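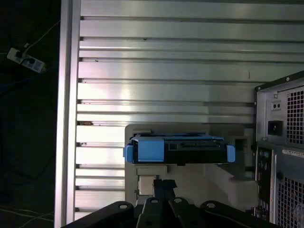

Hand over hand: teaching a robot to handle a drive caddy

The first thing they tell you at Grurnico is to slow down, and then they tell you again. I had been given the controls at nine in the morning, coffee still in me, and I drove the arm the way I drive a shopping cart with a bad wheel, correcting and over-correcting until the gripper was nowhere near the job.

The job sounds like nothing at all. A hard drive caddy, black with bright blue ends, sits in a pale grey holder on a slotted aluminum bench, right beside the back of a desktop computer. You steer the black fingers in, take hold, lift, and set the thing down where it belongs. Any of us could do it while talking on the phone. Doing it through a pair of handles, with your eyes on the small picture from the wrist of the arm, is another matter (I said a few words I won't repeat here).

The project is called Baran, and it runs out of a workshop in Cernton that smells pleasantly of warm dust and somebody's toast. Its idea is an old and rather homely one: you show the robot what you want, again and again, and it learns from your hands. Nobody writes out the path. Each showing is saved, the good ones are kept, and the arm is later left to try on its own.

They like to have 85 showings of a task before they let it try. I managed 14 before lunch, of which eight were judged worth keeping, and I was prouder of those eight than I probably should admit. The rest went wrong in the usual beginner's places – fingers closed a hair too early, or an approach so timid that it wandered off to one side.

What surprised me was how personal it is. The regulars can look over a recording and tell whose hands were on the controls. One dips before every grasp, another always comes in from the left, and the arm picks up a little of each of them, rather like a child with a houseful of aunts.

By mid-afternoon my shoulders had come down from my ears and I'd stopped holding my breath at the grasp. They asked if I'd like to come back in May for the next task, which involves cables. I said yes before I'd thought about it!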